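Kitchen skills sets to be lent out from Dendstead library

Families in Dendstead will be able to borrow small kitchen practice sets from the town library from September. The sets are meant for people learning or relearning everyday jobs such as laying out utensils and preparing food.

Each set has a bowl, a cup with utensils, a cutting board and a knife, and is laid out on a dark surface so that pale items stand out. 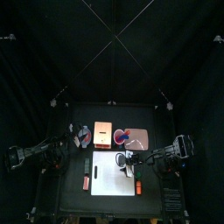
The library has 17 sets, paid for with a grant of £1,063 from the Mollah Fund. Peiyu Lu, who runs the lending desk, said the choice of items came out of a survey answered by 284 readers.

"People asked for ordinary things," she said. "They wanted a board and a bowl, and colours they could tell apart."
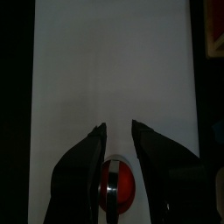
Sets can be kept for two weeks and renewed once. Borrowers need a full library card, and under-16s must have an adult sign for them. Anything lost will be charged at cost.

Guangming Li, an occupational therapist at the Stidavico clinic, will give a short talk on using the sets at home. It starts at 10.30am in the reading room and there is no need to book.

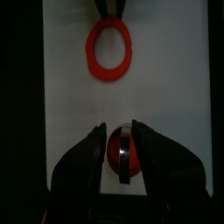 Requests can be made at the desk or by phone. The Velon branch will take returns but will not hold sets of its own this year.

Recent items
Velon branch to close early during roof repairs
Guilan Lei wins allotment prize
New bus stop for Mollah Road
Reading room hours extended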